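Subject: Re: [onitz-users] wrist force limit trips during contact tasks

On Thursday another member wrote:
> We get a protective stop on almost every wipe since the
> Prenov update. Limit is set to 40 N. Is it the arm or
> the planner?

Same fault at our end, and I think it's the planner. Our test is the sponge one: wipe the table, put the sponge in the open drawer.
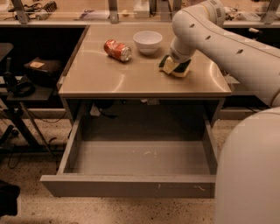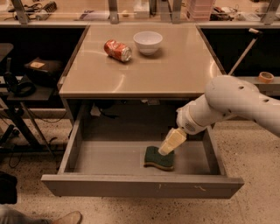 We logged 90 runs and 59 of them stopped on force. The logs show the planner using the old table height, 2 mm too low - so it keeps pushing after contact. Raising the limit hides the fault and I would not do it with people near the arm.

Reload the Tefera calibration file after every restart and check the height before you enable motion. I'd still like to hear from anyone running the older Plirel wrist sensor.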